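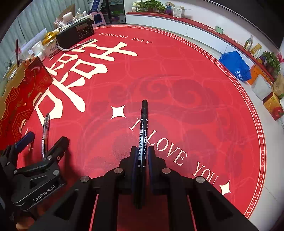 4. Table Coverings and the Handling of Small Writing Tools

4.1 Background to the task

Much of the earlier work on tabletop sorting uses a plain surface, in gray or white, with objects that differ strongly from it in color. Homes and shared rooms are seldom like that. Tables are covered for meals, for holidays and for family events, and the covering often stays in place for weeks afterward while people write, eat, fold and sort on top of it. In the Kalton sessions we wanted to know how much a patterned covering changes the way small writing tools are picked up, turned and put down. Pens and markers were chosen for this part of the study because they are found in almost every household, they roll, and they have a clear front and back end.

The table in Figure 4 is round and carries a bright red covering with cream-white printing. The large character on it is the double-happiness sign, which is common on wedding goods. We selected the covering for two properties. The first is that the printed strokes are wide, so that a pen can lie fully inside a stroke, fully outside it, or across its border. The second is that the character has box-shaped openings, and these give a set of natural enclosed areas without any tape or drawn lines. Participants could be told "put it inside the box" and most of them understood this at once.

A round table was used in place of the square one from the Fanetti room. On the square table, people tended to line the pens up with the nearest edge even when they had not been asked to. A round table has no straight edge to copy. We expected this to bring out whatever effect the printed pattern had by itself.

4.2 Objects

The set for this part of the study held 12 writing tools. They fell into two groups, which we call opaque and clear. The opaque group was made up of markers and solid-color pens. The clear group was made up of pens with a transparent barrel, where the covering can be seen through the body of the pen.

Figure 4. One tool from each group at the red table: a black marker pen with printed lettering along the barrel, and a slim transparent pen with a dark clicker section and a white label.

The two tools in Figure 4 differ in several ways that matter for the task. The marker has a separate glossy cap, and the brand name HONGCHENG runs along the barrel in white. There is also a small code and a pale barcode. Several participants used the printing to decide which way up the marker should be placed, although no rule about this was given. The clear pen has printing too, on a label near its lower end, but the marks are tiny, and participants rarely mentioned them.

All tools were stored between sessions in a shallow tray supplied by Fedano. The tray was taken off the table before each trial so that it could not be used as a guide for direction. Caps were pushed on fully at the start of a trial. A clicker pen was placed with its tip drawn in, and a trial was stopped and repeated if the tip came out and touched the covering, as ink on the cloth would have changed the surface for later participants.

4.3 Procedure

Each participant sat at the table on a stool of fixed height. The covering was smoothed by hand and checked for folds. It was turned by a quarter after each block, so that the large character did not always face the participant in the same direction. We kept the room lights on and the window blind down in every session, including those held in the morning, to limit changes in the color of the red.

A block had two phases. In the first phase, the placing phase, the participant took one tool at a time and laid it on the table at a spot named aloud by the experimenter. The spots were given in everyday words: inside a box, on a light stroke, on plain red, across a border. In the second phase, the gathering phase, the participant collected the tools and brought them to the middle of the table with all the tips pointing the same way. No time limit was set in either phase. Participants were asked to work at the pace they would use when clearing up their own desk.

We did not tell participants what the printed character meant. Those who could read it often said so, and some talked about weddings they had been to. These remarks were allowed, but the experimenter did not reply until the block was over. Our concern was that a long conversation would slow the placing phase in some blocks and leave it untouched in others.

If a tool rolled off the table, it was picked up by the experimenter and returned to the edge nearest the participant. Rolling was more frequent at first than we had expected. The covering used in the pilot was smooth and was laid directly on the tabletop, and the round markers moved easily on it. For the main sessions we placed a thin felt layer underneath. This cut down the rolling but made the surface slightly softer, and the results from the pilot are therefore kept apart and are not used in Section 4.5.

4.4 Scoring

A placement was scored as correct if the whole barrel was inside the named area, or, for the border spots, if the barrel crossed the border at any point. The cap and the clicker were counted as part of the barrel. Clips were not counted. Where a clip reached over the edge of a stroke but the barrel did not, the placement was still correct.

Direction in the gathering phase was scored in a simple way. We recorded whether each tip pointed to the same side as most of the others. We considered measuring the exact angle, as was done in the Fukuda trials, but small angles between pens are hard to give a meaning to in a task of this kind. A person who gathers pens in one hand and sets them down together does not care about a few degrees, and neither does the next person to use them.

Scoring was done twice for every block, with the second scorer working from the placement sheets without seeing the first set of marks. Disagreements were mostly about border spots, especially with clear pens, where the edge of a printed stroke is visible through the barrel and seems to shift to one side. These cases were talked through and settled before the sheets were entered. In a small number of blocks no agreement could be reached and the placement was left out.

4.5 Results

Opaque tools were placed correctly in nearly all cases, and the pattern had little effect on them. A black marker stands out against both the red and the cream-white, and participants put it down in one movement. When errors happened, they were mostly on the light strokes near the middle of the character, where the crossing bars come close together and it is less clear which bar was meant.

Clear pens gave a different result. On plain red they were handled much like the opaque tools. On light strokes, participants more often lifted the pen again after the first placement and moved it slightly. The change was usually small, and in many cases the first placement would have been scored as correct. We read this as a sign of doubt about where the pen ended and not as a failure to reach the right spot. Pens with a dark clicker section had fewer of these second movements than pens that were clear along their full length.

The border spots were the hardest for both groups. Participants tended to place the tool at a right angle to the border, even though any crossing was allowed. With the clear pens, a number of them bent down to look along the table before letting go.

In the gathering phase, direction errors were few. They were nearly all due to markers, and this went against our expectation. A capped marker can look much the same at both ends when it is seen quickly from above, and participants who relied on the printing sometimes turned it so that the brand name could be read, whatever the direction of the tip. The clear pens did not invite this. Their clicker end is easy to find by touch, and most participants turned them the right way while they were still being lifted.

4.6 Notes on the covering

The covering itself held up well over the sessions. It was wiped with a damp cloth at the end of each day and left to dry flat on the table. The printing did not fade to any degree that we could see, though the folds from the original packing never came out completely. One of them ran close to the edge and occasionally stopped a rolling marker. We marked the blocks in which this happened and found no reason to treat them differently.

Participants were asked at the end whether they would choose a patterned covering for a table they write at. Most said that they would not choose it for writing but would not take it off either. Two of them said they had a similar red covering at home and that it had been on the table since a relative's wedding. Others thought the bright color was tiring after a while - this came up more often in the afternoon sessions.

4.7 Limits of this part of the study

Only one patterned covering was used, and it combines a strong color with a very large design. A small repeated print, such as checks or flowers, may work in another way, as a pen would then cross many borders wherever it is placed. The shape of the table was also not varied within the main sessions. Our comparison with the square table rests on earlier blocks with different participants, and it should be read with care.

The tool set was small as well. It did not include pencils, which have flat sides and roll less, or short items such as spare caps. Caps alone are of some interest, given that they are the part most often lost in daily use, and they are taken up again with the eraser and clip tasks in Section 5.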